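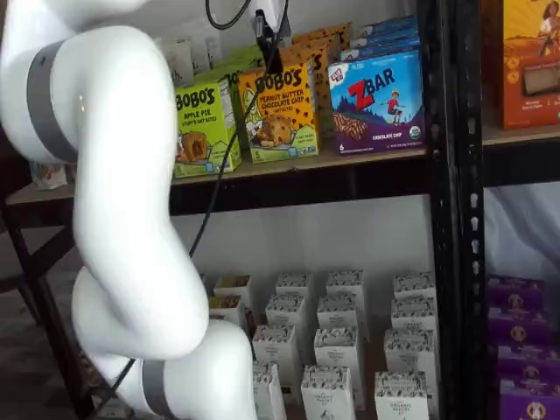 Shelf cell: arm drifts after warm-up, cable or mastering?
Forum > Cell maintenance > Setup and calibration

mcaceres
Posted Thursday, 08:40
Hello all. We have one arm in front of a shelf rack at the Murnberg site, it handles boxed snacks. In the morning the taught points are good. After two hours the arm arrives 5 mm too low at the upper shelf, but at the lower shelf the error is small. I did the mastering again in July and the problem came back the same week. What should I check first? I would like not to teach all the points again.
Maximiliano

troncoso_p
Posted Thursday, 09:15
Check the cable. If it hangs from above and is too short, it pulls when the arm goes down and the force sensor offset is not true any more. Give it more slack and zero the sensor again.

leokadia_s
Posted Thursday, 09:52
I do not agree with Patricio. A cable does not wait two hours. For me it is the base bolts or the rack itself. Is your rack fixed to the floor? Ours at Narero was only standing there, and each time a person filled it, it moved a little. We lost 10 days on the arm before we measured the rack.

troncoso_p
Posted Thursday, 10:05
It can wait two hours if the clamp slides slowly. I have seen it.

mcaceres
Posted Thursday, 11:30
The rack is not fixed. I will measure it from the base today. For checking the points I also use the table, with boxes of different sizes on it.
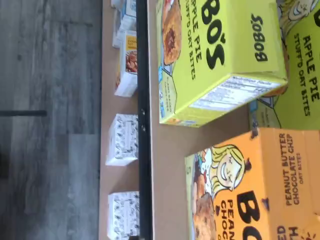
Test table, big boxes on one side of the black strip and small ones on the other

fermin_e
Posted Thursday, 12:10
Be careful with the green box, it is not parallel to the table edge. If you use it as a reference for rotation you will get a wrong answer. Put a stop for the boxes, or use a machined block. Also ask when the joints were last greased. We do it every 4000 hours.

leokadia_s
Posted Thursday, 12:26
Fermín is right about the block. Cardboard is good for a pick test and bad for measuring.

mcaceres
Posted Thursday, 16:45
I measured. The rack is 2 mm away from my drawing at the top and correct at the bottom, so it leans. This does not explain all the 5 mm. Tomorrow I fix the feet and look at the cable clamp also. Nélida has the grease record, I will ask her.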